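How Do You Show a Robot What to Do?

Vimovard Science Pages for Young Readers
Part 3: Teaching by Hand

A robot does not know how to pick up a ball. It has motors, and it has a computer that tells the motors when to turn. Someone has to supply the rest. One way is to write out every movement as computer code. Another way is to do the job yourself and let the computer keep a record. The second way is called teaching by demonstration. 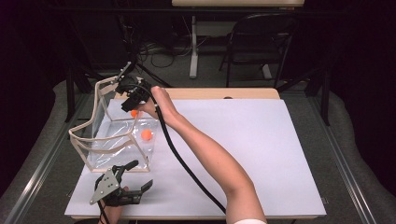
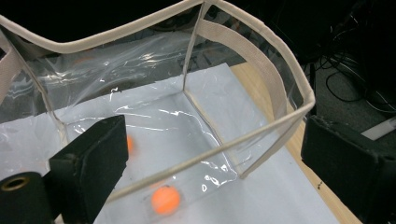 Two orange balls and a clear plastic container, from a person's side and from a gripper's side.

What is a gripper?

A gripper is the part of a robot that holds things. Many grippers have two fingers that close toward each other, like your thumb and first finger. A hand-held gripper has the same kind of fingers, but it is on a handle. A person carries it, points it and closes it on an object. No robot arm is needed during the lesson.

Why not use bare hands?

Your hand has five fingers and can bend in many places. A gripper with two fingers cannot copy most of that. If the teacher uses a gripper too, the teacher can only do things that a gripper can do. The record then fits the robot much better.

What gets recorded?

Three kinds of information are useful:

Pictures. A camera on the gripper sees what is between the fingers and near them. A camera higher up sees more of the table and the teacher's arms.

Position. The computer needs to know where the gripper is and which way it is tilted, many times each second.

Opening. The computer also stores how far apart the fingers are. This tells it when the gripper was open and when it was closed.

All of these are saved with the time, so that each picture can be matched with the right position. One complete try at a task is called an episode.

Why do it again and again?

Suppose the computer had only one episode. It might learn to move to one exact spot. If the ball rolled a little to the left, the robot would close its fingers on air. So the teacher repeats the task with the ball in different places. A short practice set might have 40 episodes. Hard tasks need many more.

Clear plastic makes the job harder. Light passes through it, but it also bounces off and makes bright streaks. A camera can have trouble finding where the wall is. Thin plastic also wrinkles, and the wrinkles change shape when something pushes on them.

What about remote control?

In remote control, the robot arm does the moving while a person steers it from somewhere else. The person may use a joystick or a smaller copy of the arm. Engineers call this teleoperation. It records what the real robot did, but it is often slower, and the person cannot feel the object directly.

Try it yourself

You need kitchen tongs, a ball and a bowl.

1. Put the ball in the bowl. Lift it out with the tongs.
2. Move the ball to a new place in the bowl and lift it out again.
3. Close one eye and repeat step 2.

Write down what you changed each time: the angle of the tongs, the height of your hand, how hard you squeezed. A robot's computer has to work out those same changes from its records.

Words to know

Demonstration: showing how a task is done.
Episode: the record of one try.
Teleoperation: steering a robot from a distance.

Page last checked: 20 Jun 2018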